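4.2 Simulated gripper comparison

Before moving to hardware we compared the two candidate grippers in simulation. The first is the linkage gripper used in our earlier work, with jointed fingers that close along an arc. The second is the Trilent parallel gripper, with flat pads that travel in a straight line. Both were mounted on the same arm model and driven by the same controller, with the commanded closing force and approach speed held fixed across all runs. Only the tool offset and the collision geometry were changed between the two.

The task was to pick up a brown bag-like target on a cluttered tabletop. We chose this target because its top edge is uneven and its faces offer few features for the pose estimator. The other objects were left in place as obstacles and were never grasped on purpose. Each gripper was given 100 attempts, divided evenly between a top approach and an approach tilted 16 degrees from vertical. Lighting and wall textures were drawn from the Husetti scene set and were not varied in this experiment.

Two kinds of camera view were rendered. The external views show the arm and the work surface together. The close view looks along the fingers and is the only one passed to the grasp policy. External views were kept for labeling failures by hand. 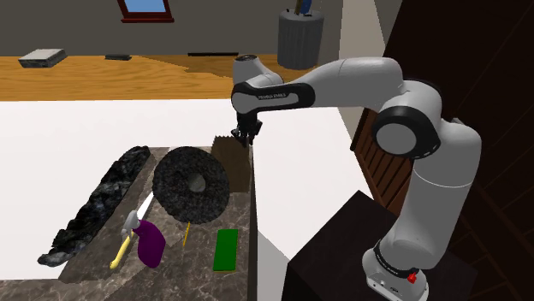
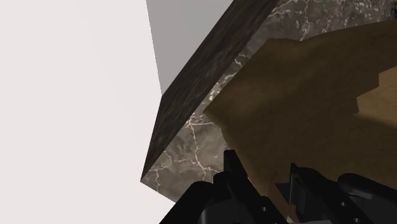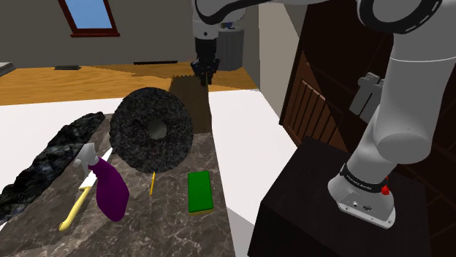
Figure 7. Simulated views of the bag pick with the linkage gripper. Top and bottom: external views of the arm and tabletop. Middle: close view of the fingers, the target and the marbled surface.

An attempt was counted as a success if the target was lifted clear of the surface and held until the end of the episode. Episodes were stopped after 2000 control steps. An attempt in which the arm pushed another object off the table was counted as a failure even if the target was held.

The linkage gripper succeeded in 62 of its 100 attempts. The parallel gripper did worse under the top approach and slightly better under the tilted one, and its total was lower. Most of its failures came from the pads meeting the upper edge of the target before the hand had reached its closing height. The linkage fingers are narrower at the tip and got past this edge more often. They had a different problem – as they close, the tips move upward along the arc, and the controller did not correct the hand height to follow them. The result was a shallow grasp that slipped during the lift.

We tested a simple correction for this. The hand was lowered during closing by an amount taken from a lookup table of tip height against joint angle. Shallow grasps became less common, but contacts with the table increased, mainly in the tilted approach. We left the correction off in the results reported here and return to it in Section 5.

A second source of error was the close view itself. Near the target, the fingers hide much of the area where contact will occur, and the policy must then act on what it saw a few steps earlier. Raising the camera mount reduced the hidden area but brought the wrist nearer to tall obstacles. Jadwiga Urbańczyk and Kacper Bednarek labeled the failures independently, and the cases on which they disagreed were nearly all of this type – it was hard to say if the policy had lost the target or had simply closed too early.

The contact settings also matter. Friction between the fingertips and the target was set to a single value for both grippers, and the target was modeled as a rigid body. A real bag would fold under the pads, which may favor the parallel gripper. For this reason the ranking above should be read as applying to rigid targets only.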